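Wellmont 13 Portable Training Goal

Manufacturer: Tritwood
Range: Steltside
Item no. 1448
Status: in stock, ships folded

The Wellmont 13 is a folding soccer goal for academy and club training. It has an aluminum front section, steel rear ground bars and a knotless net. One adult can carry it folded. Two are needed to set it up on grass.

The 2024 version replaces the push-button corner joints with threaded collars. Nets from the earlier version fit without changes. Corner joints do not interchange.
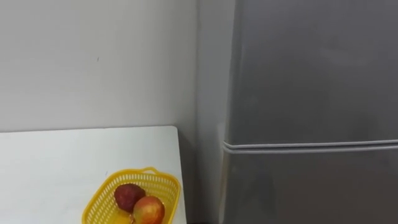 Specifications

Folded weight: 13 kg
Crossbar: one piece, round profile
Posts: hinged at the base, locking upright
Net: knotless polyethylene, white, clip fixing
Anchors: four steel U-pegs, supplied
Surface: natural grass, or artificial turf with counterweights (sold separately)
Finish: white powder coat

Assembly

Lay the goal face down and open both ground bars until the hinges lock. Fit the rear bar and tighten the collars by hand. Clip the net to the crossbar first, then work down each post. Stand the goal up with one person at each post and anchor it before play. Collars should be checked again after the first session – the powder coat beds in slightly and the thread can take a further quarter turn.

Do not use the goal unanchored. Do not hang or climb on the crossbar.

Spare parts

Net, complete: item no. 1745
Corner collar, pair: item no. 1001
Net clips and U-pegs are listed under Steltside accessories. Small parts are supplied unboxed, so a tray or basket is useful during net changes.
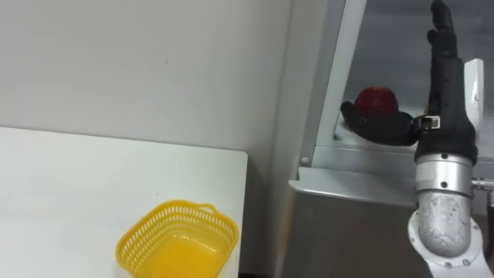

Yellow plastic basket on a white tabletop.

Storage

Store folded and off the ground. Remove the net if the goal will be left outdoors over winter. Rinse the ground bars after use on salted or recently limed fields.

Delivery and returns

Orders placed through Erraji ship on a pallet. Returns are accepted on unused goals with all collars and pegs present. Nets cut or trimmed to fit other frames cannot be returned.

Page updated September 3, 2024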